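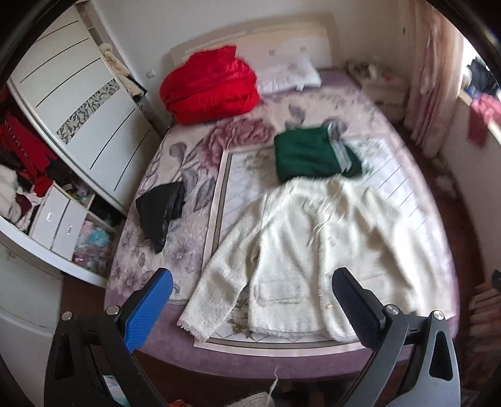
Tudur Gethin reckoned before we went that an open day about folding laundry would be the dullest afternoon of the whole module, and he told everyone on the minibus so. He'd changed his tune by the first tea break (he was the last one back on the bus, still asking questions), so I'm starting my report with that.

5 min read

Our group went to the Eltisa open day in September, which was put on by the household handling team at Chiriac. I'd picked clothes as my project topic mostly because everybody else had gone for boxes and bottles. A box stays the same shape when you pick it up. A cardigan doesn't! Every time you grab one it's a new object, and the sleeves go wherever they like.

The first talk was by Roxana Munteanu and it was my favourite. She talked about why a bed is such a good place to work on clothes. It's flat, it's big, and people really do sort their washing there. The trouble is that a bed is soft too, so if you push down to get under a hem the whole surface gives. Add a flowery bedspread and the software has a job telling where the cloth stops and the pattern starts. I'd never thought of a rose print as a problem before.

Then she went through fabrics. Shiny black things are the worst, she said, as the light bounces off and the folds vanish. Fuzzy knits are easier to grip but the fringes catch. Dark green cotton was her idea of a nice day out.

After that came the hands-on part, and I had two goes with the hand-held gripper. It's much harder than it looks. You've got two fingers and that's your lot, so no smoothing with your palm and no holding a corner under your chin like my gran does. My first go was a jumper and I folded one sleeve in, went for the other, and pulled the first one straight back out. Declan Rakena did his in one try and was unbearable all through lunch.

What I learned from doing it badly was that you have to pinch right at the seam, where the cloth is thicker. In the middle of a sleeve the fingers just slid along. I also kept coming in too steep. Once I tipped my wrist so the fingers were nearly lying on the bed, I got hold of the edge most of the time.

The afternoon demo was the Zostora arm doing it by itself. They told us it had learned from 1,474 recorded folds, and that 174 of those were cardigans, which explained a lot, because it was great with T-shirts and a bit lost with anything that had buttons down the front. It took 26 seconds over a T-shirt. The cardigan it put down twice, and then it stopped and waited for Sorin Dumitrescu to reset it. I liked that they let us see that and didn't hurry us on to the next room.

I asked Sorin whether more recordings would fix it. He said partly, but that he'd sooner have a few good ones from messy bedrooms than a mountain of them from a tidy table.

For the next stage of my project I'm going to stick to long-sleeved tops and compare two ways of starting, from the cuff and from the shoulder seam. Zyanya Ibarra has said she'll do the timing if I do her graphs. I still need to sort out some clothes for it, so if anyone has old knitwear going spare, please bring it to the workshop before four.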